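Plomer DT-361 Bench Parts Holder

Item no. DT-361
Category: Workbench accessories / Desktop repair
Supplied by: Poltcombe Bench Equipment, Dumside

Overview

The DT-361 is a gray plastic parts holder for desktop computer teardown and rebuild work. It stands on the bench next to an open tower and keeps a removed hard disk drive upright in its tray while the rest of the case is serviced. The drive can stay in its factory carrier or caddy, clips included. No tools are needed to load or unload it.

The holder is sized for 3.5-inch drives. A 2.5-inch drive fits with the adapter sleeve (DT-361-S, sold separately). It will not accept 5.25-inch optical drives.

Specifications

Body: molded plastic, gray
Drive orientation: vertical, connector end up or down
Drive size: 3.5 in; 2.5 in with sleeve
Static load limit: 3 lb
Base: flat, with four through holes for M5 screws
Fasteners: M5 x 12 and slot nuts, included
Finish: matte, wipe clean with isopropyl alcohol
Carton quantity: 6

Work surface

The holder can be used free-standing on any level bench. For fixed positions we recommend a slotted aluminum top such as the Nägeli 600 series. Screws pass through the base into slot nuts, and the holder can be moved along the slot by loosening two of the four screws. Do not overtighten. Maximum torque at the base is 1.5 N·m.

On laminate or wood tops, use the rubber foot kit (DT-361-F). Adhesive mounting is not supported.

Layout for side-down tower service

1. Shut the computer down, disconnect the line cord and hold the power button for a few seconds to discharge the supply.

2. Remove the side panel and lay the tower down with the open side up. Leave clearance behind the rear I/O panel for cables.

3. Place the DT-361 to the left of the case. Power supply and drive cage positions vary by model, so check that the holder does not block a release latch on the side of the chassis.

4. Disconnect the data and power leads from the drive. Fold SATA cables back toward the cage so they stay clear of the memory slots.

5. Release the drive with its carrier and stand it in the holder. Turn the label so the serial number can be read without lifting the drive.

6. Proceed with memory, coin battery, heatsink or card work. With the drive out of the case, the board can be reached from directly overhead. Memory modules should be gripped at both ends and pulled straight out of the slot.
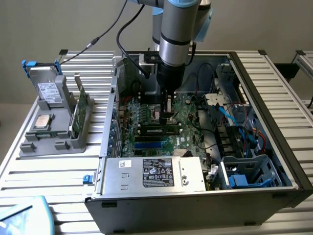 Static and handling

The standard DT-361 is not dissipative. For work on exposed boards, order the DT-361-E, which is molded in a carbon-filled compound and has a ground stud on the base. Either version may be used for drives, provided the technician is wearing a grounded wrist strap.

Do not stand a powered drive in the holder. It provides no airflow path and is not a dock.

Compatibility notes

Drive carriers with side clips fit without modification if the overall width is 4.5 in or less. Carriers with a front handle should be loaded handle up. Metal sleds with protruding screws may mark the inside of the tray. This does not affect retention.

Wear testing was carried out at 1,000 load and unload cycles per tray with a bare 3.5-inch drive. Units made before August have a slightly tighter entry and may need firmer pressure on first use.

Ordering

DT-361 Parts holder, standard
DT-361-E Parts holder, dissipative
DT-361-S Sleeve for 2.5-inch drives
DT-361-F Rubber foot kit, set of four
DT-361-N Spare M5 screws and slot nuts, set of four

Orders for full cartons ship from Dumside. Single units are sent from the Poltcombe parts counter. Returns are accepted unused in original packaging.

Technical contact: Amanuel Yimer, Bench Products

Page revised 4 July 2019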